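**Site visit to Wumport, Feb 29, 2024**

The purchasing office visited the Wumport showroom in Pleloddale to review grippers for the packing line. Two models were shown, the Mundum and the Kuo.
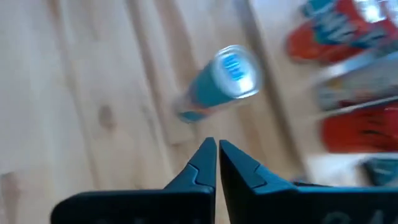
*Gripper fingers and a drink can, wrist camera view.*

Wumport quoted 18 weeks for delivery and a service plan of 300 dollars a month per arm. Spare fingers are billed separately. The office asks that funds be held until November, when the current lease ends.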